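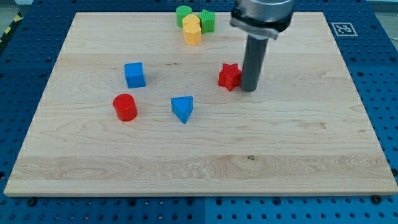

The practice table: board, blocks, and the arm with the finger beside the red star

Prorum Community > Workshops and Labs > Events and visitors

How to show a slow block-pushing arm to visitors on an open day?

posted by havid_bench

Hello all. I work in a small lab at Olico, in the Štefanec building in Havidthorpe, and on 5th November we have our open day. Last year the whole site had 2,000 visitors, and I was told to expect the same. Our room is on the ground floor near the entrance, so very many of them will come to us first.

What we want to show is on the photo. The arm has one straight finger which points down, and with it the arm pushes colored wooden blocks on a wooden board. There is no grasping. A person says or types a short sentence, for example "push the red star to the blue cube", and the arm tries to do it. The shapes are stars, cylinders, a cube, and prisms, in red, blue, green and yellow.

In daily work I am happy with it. But in January we had a small visit from a school, 166 pupils in one morning, and I was not satisfied with how it went. I will try to describe the problems in order.

First, the arm is slow. We limit the speed when guests are in the room, and I do not want to change this. A single push can take so long that the people at the back begin to look at their phones. When the arm stops and corrects its position, they think that it is broken.

Second, the visitors want to give difficult sentences. They ask it to build a tower, or to throw a block, or to write their name. With one finger it is not possible to build a tower. I explained this to every group and after some time I was very tired of my own voice.

Third, the blocks. After several groups they collect at the far side of the board, close to each other, and then the finger cannot come between them. On the photo you can see such a small group at the back, with the green cylinder, the yellow prism and the green star. The camera also has more trouble when one block hides a part of another one. Somebody must reset the board, and for this I must pause the arm, reach in, step back and start again. It interrupts everything.

My questions are these:

Should I let the visitors choose the sentence freely, or give them a list?
How often do you reset the table, and do you do it in front of the guests?
How big should one group be? I have two colleagues who can help, but one of them must stay by the stop button.
What do you say while the arm is moving?

I have read the page of this site about stands at trade fairs, but it is mostly about posters and gifts. I am thankful for each practical advice. Please excuse my English, I hope that everything is clear.

reply by mill_and_fixture
marked as helpful by havid_bench

We show a similar thing each year (different arm, bigger table), so I will go through your points. I have made most of the mistakes already.

Sentences. Use cards. Print one sentence on each card, in large letters, and let the visitor pick a card from a box and read it aloud. They still feel that they are the one who commands the arm, and you get only sentences that you tested. For your table I would write such cards as:

Push the blue cube to the red cylinder.
Move the yellow prism away from the green star.
Push the red star to the front of the board.

The last one is a good one to begin with. In your photo the front half of the board is free, and also the right side past the finger, so there the arm has a clear way and the public can follow the block with their eyes. Please test every card from several starting positions. We had one card that worked only when the cylinder stood on the left, and of course it was always picked when the cylinder stood on the right.

Keep a few blank cards too. If somebody has a serious idea, let them write it and try it at the end of the group. Tell them before that it may fail. People are very patient with a failure if you have announced it as an experiment, and much less patient if you promised success.

Resetting. I would do it between groups, always, and never during. While one group goes out and the next one comes in, you have your time. Take a photo of a good starting arrangement and tape it to the table leg, so that your colleagues can copy it without asking you. Leave enough space around each block that the finger can come from any side. Your tight group at the back I would break up first, the yellow prism especially. If it stands in front of the green cylinder, then nothing behind it can be reached well.

One other possibility is to make the reset into a part of the show. The last card of every group is something like "separate the green blocks". It does not always succeed, but the visitors understand at once why it is difficult, and you save a part of the manual work.

Group size. Your table can be seen well from the front, and from the sides only partly, so I would take no more than can stand in two rows. Small children in the first row. We put a line of tape on the floor and asked everybody to stay behind it. You have already the yellow and black tape by the table, but from the photo I can not judge if the guests will see it when they are standing close together. I would put a second line on the floor, further out.

The person at the stop button should do only this. No cards, no talking with guests, no answering about jobs. Change this person every hour, it is a boring place and one gets sleepy.

What to say. I found that the best is to say it before the arm moves, and then to be quiet. "Now it has to find the red star. Look at which side it chooses." Then people watch for something. When it stops to correct itself, say only "now it looks again". This is enough to make clear that it is not broken. I had prepared a long text about the camera and the training and I used maybe one quarter of it.

Also, put a screen beside the table that shows the camera view, if you have a screen free. The people in the back row see more there than over the shoulders of the others.

– and one small thing, clean the board and the tops of the blocks in the morning. In your photo the red cylinder has a dark spot on its top. It does not matter for the arm, I suppose, but children will ask you about it.

reply by quietlab4

I would not use the arm live at all. Make a video at double speed and let it play on a TV. We did this and had no problems the whole day.

reply by signal_and_tape

I do not agree with the video, people come to an open day in order to see the real machine. They can watch a video at home. But you can have one as a reserve, in case the arm refuses to start. Record it on the same table, the evening before.

To the other answer I would like to add some things.

The marker. At the far right corner, on the blue table, there is a black and white square. If your setup uses it for finding its position, please protect it from guests. At our stand a visitor laid his brochure on such a marker, and we searched for the fault for almost an hour. Now we have a small sign, "please leave free", and nobody has put anything there again. The same is valid for bags and coffee cups on the free parts of the table.

Spare blocks. At a public day blocks disappear into pockets. It is not bad intention, they are nice toys. Have a second set in a drawer, in the same colors. If you must replace one with a similar color only, test it first, with the light that you will have on the day. Near an entrance the light in the morning and in the afternoon can be very different.

The tower request you will get from every group, cards or no cards. I made it a question back to them: how would you build a tower if you had only one finger? The children then try it with the spare set on a side table, and this keeps them occupied while they wait. With this side table our line felt much shorter, although it was the same length. Ask them to use one finger only and to give a sentence to each other. After that they look at the arm with more respect, and I did not have to explain so much.

About your voice: change the speaker every four groups. Drink water.

comment by havid_bench

Thank you very much to you all. I have printed the cards yesterday and tested them with a colleague from another department, who had never seen the table. Two of the cards I must write again, he understood "the front" as the side of the arm and I meant the side of the guests. Now it says "toward you", and I will test again if the arm understands it also.

The side table I will do. The screen I have to ask for, there is one in the meeting room but it is reserved by the apprentices.

The spot on the red cylinder I have tried to wipe away. It stays.

comment by mill_and_fixture

Good that you tested with somebody from outside. For "toward you" be careful if a visitor stands at the side of the table. I would put a small arrow on the table in front of the board and write "toward the arrow" on the card.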